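Robot teaching by demonstration

Robot teaching by demonstration is a group of methods in which a person shows a robot how to carry out a task, and the robot's motions are recorded for later use. The person may guide the arm directly by hand or steer it from a distance with a control device. Both differ from conventional programming, where an engineer writes out positions and speeds line by line.

Hand guiding

In hand guiding, also called kinesthetic teaching, the operator takes hold of the arm and moves it through the task while the joints are set to offer little resistance. Joint positions are stored many times per second. The method needs no extra hardware and is quick to learn, but the operator's own body may block the robot's cameras, and guiding two arms at once is hard for one person.

Remote control

In remote control, or teleoperation, the operator moves a separate device and the robot copies the motion. The device may be a handheld controller, a glove or a smaller arm with the same joint layout, often called a leader arm. Two-armed tasks are usually taught this way. The operator feels little or nothing of the contact forces unless the device has force feedback, and new operators tend to press too hard or stop short of a surface.

Household tasks

Cleaning and tidying are common subjects for demonstration - the motions are simple for a person but difficult to describe in code. Dusting a shelf calls for steady light contact, a change of height between boards, and care around the uprights. Small paper pieces are sometimes used in place of dirt, as they are easy to see on camera and easy to put back.
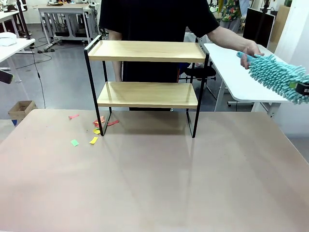
Shelf dusting setup with a chenille duster and colored paper pieces, two views. 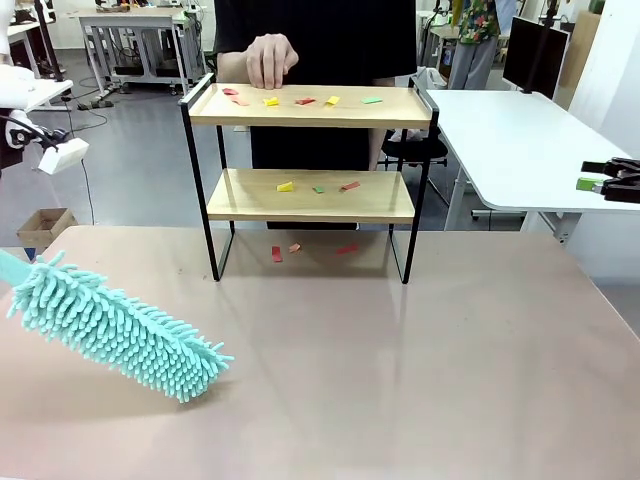 Why is the same task demonstrated many times?
A single recording only covers one starting arrangement. Repeating the task with objects moved, turned or swapped gives the learning software a range of cases, and the trained robot is then less likely to fail when something is a little out of place.

Recording and review

A session is divided into episodes, each running from a fixed start pose to the end of the task. Camera video, joint positions and gripper commands are stored on a shared clock. The Wellden shelf set, a collection of dusting and wiping tasks, contains 1,351 episodes, with 50 set aside for testing. Its operators worked in blocks of 15 episodes between resets of the cameras.

Practice differs on failed attempts. The Jaramillo guidelines call for them to be deleted, while the Gellisum project keeps those in which the operator recovers - a dropped tool picked up again, for instance - and labels them separately. Lernent, a software package for reviewing episodes, supports either approach and can flag recordings with missing video.

See also: Imitation learning; Leader arm; Teach pendant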